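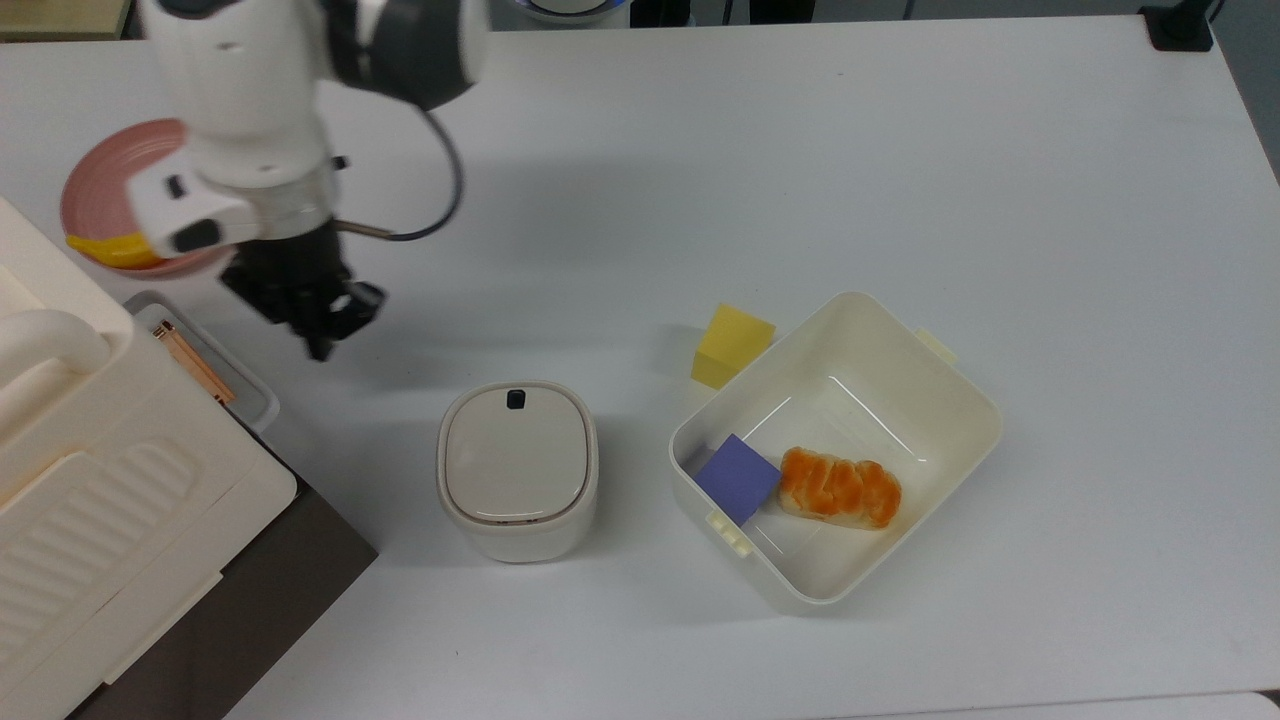

The white arm over its practice table, gripper down, with the storage box and bread roll to the right.

Room 4 at Nultell was the stop I had been waiting for, and Arnar Toft let us stay well past our slot! He looks after the arm in there, and he talked us through its upkeep with a hex key in his hand the whole time.

Most of his work goes into the cable. The black one loops from the upper joint down toward the wrist, and if the loop is too tight it tugs at the wrist on long reaches – too slack and it catches on things. He checks it every morning before power-up, then wipes the little window on the wrist unit and looks over the black fingers for wear. Worn pads get swapped in pairs.

After that comes the table. Foam cubes are the easy pieces, he told us, and the glazed roll is the one he likes, with that shiny top. A new gripper has to manage both before he signs the log, which stood at entry 2318 when we visited.

I asked what breaks most. Connectors, he said, and he keeps 3 spares in a drawer marked Jumlow (the old project name). I could have stayed all afternoon. We went on to the Vendetti hall next, where the coffee was.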